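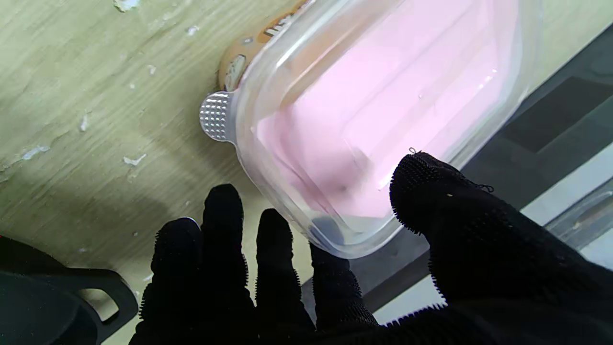 Soledad Peñalver asked whether the Soklow table oil leaves a smell in the kitchen, and whether she could have people over for dinner the same night she puts it on.

The smell is mild, a bit like walnuts, and mine was gone by the next morning with one window open. Dinner the same night, though, no! Please wait until the next day, and go easy on hot dishes for the first week.

Soklow Table Oil, 32 oz can
$32.00
In stock
Finish: satin
For: bare or previously oiled wood tables, counters and boards
Not for: varnished, lacquered or painted wood 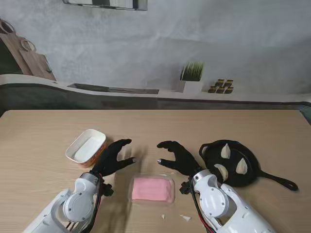
Posted by Adoración Barroso, 26 February 2020
Filed under: Wood care

I've been selling this oil for 11 years and using it at home for longer than that, so I'm hardly a neutral party. I did try a switch to the Comholm wax a while back (lovely tin, lovely smell) and my own kitchen table went blotchy by December, mostly where the kids do homework with a glass of juice parked next to them. I sanded the whole top back and went straight to the Soklow again. I still carry the Comholm for picture frames and small boxes, and it's great on those.

One can does almost 184 square feet with a single thin coat. Most dining tables want two coats the first time, then one a year after that, or whenever water stops beading up and starts soaking in.

How I put it on: wipe the table down, let it dry overnight, and sand lightly with the grain. Pour a puddle the size of a cookie in the middle and spread it with a cotton rag. Keep spreading – it goes a lot farther than you'd think. After 20 minutes wipe off everything that's still shiny, edges included. If you skip the wiping you'll have a sticky table for a week (I've done it, twice).

Lay used rags out flat outdoors until they're dry and stiff. Oily rags in a ball can heat up and catch fire, so don't toss them in the trash wet.

Light woods will warm up a shade or so. If you want yours to stay pale, get the Soklow White, same price, and try it on the underside first.

Goes well with
Montes sanding sponge, fine
Olatano cotton rags, bag of 11

Cans ship by ground only. Pickup at the shop is free, just ring the bell by the side door.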